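Last updated: May

Chapter 9
Planning and Budgeting for Robotic Hands

A buyer who asks for "a robot hand" has not yet said anything a supplier can price. Two products sold under that name may share very little beyond their shape. One closes on a box and opens again. Another moves each finger on its own and can push a button, turn a knob or pick a coin off a counter. The price gap between them is wide, and so is the gap in what each one costs to keep running.

This chapter covers the steps between the first request and the signed purchase order. It assumes you have read Chapter 2 on arms and mounts, and that the arm is already chosen or already owned. Safety guarding is priced separately and is not repeated in these pages.

Start with the task list

Write down the tasks before opening a catalog. Each entry should name the object, the surface it rests on and the motion required. "Handle small goods" is too vague to use. "Press the button on a power strip lying on a soft cover" is good enough to test, and it tells the supplier that one finger has to work while the others stay out of the way.

Soft surfaces deserve their own line. An object on a hard bench pushes back when it is pressed. The same object on fleece or foam can sink or slide, and the hand may need finer control of force. Packaging raises similar questions. Foil blister packs, crinkled wrappers and clear bags bend when touched and reflect light, so a trial that uses only rigid blocks will give a buyer too much confidence.

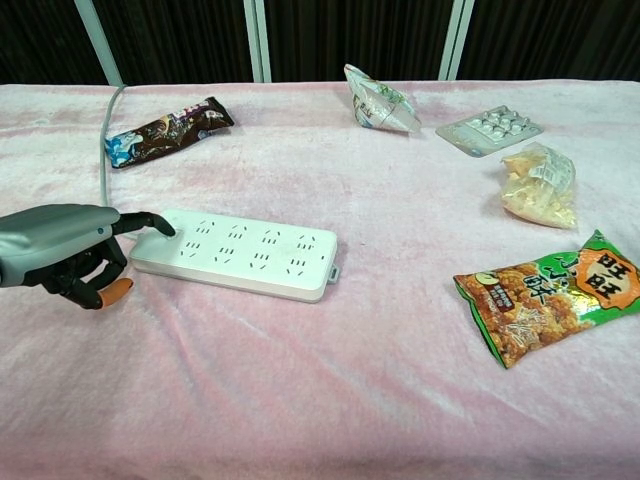 9.1 What goes into the price

The quoted price of a hand normally covers the hand and little else. The budget sheet for this chapter uses the following headings:

- Hand, with wrist adapter
- Controller, cables and power supply
- Software license, first year and renewals
- Spare fingertip pads and finger joints
- Installation and operator training
- Shipping, both ways, for repairs

Fingertip pads are a consumable and belong in the operating budget. Finger joints fall somewhere between a consumable and a repair, and companies treat them differently. Settle the question with your accounts department before the order is placed.

Our running case is Fistgate, a packing firm comparing two hands, the Riria and the Costello. The Riria has the lower purchase price. A replacement set of pads for it costs $89, and the trial used 9 sets. Annual service on the Costello is $1,826 with pads included. On pads alone the Riria still comes out ahead, at $801, but its service visits are billed by the hour and were left out of the first comparison. Exercise 2 asks you to put them back in.

9.2 Lead time and downtime

Ask each supplier how long a repair takes, door to door, and get the answer in writing. A hand sent out on a Friday may not be looked at until the following week. If the line cannot wait, budget for a second hand and store it with its own adapter already fitted.

Trasari Learning | Contact us | Copyright Trasari Learning, all rights reserved | Back to top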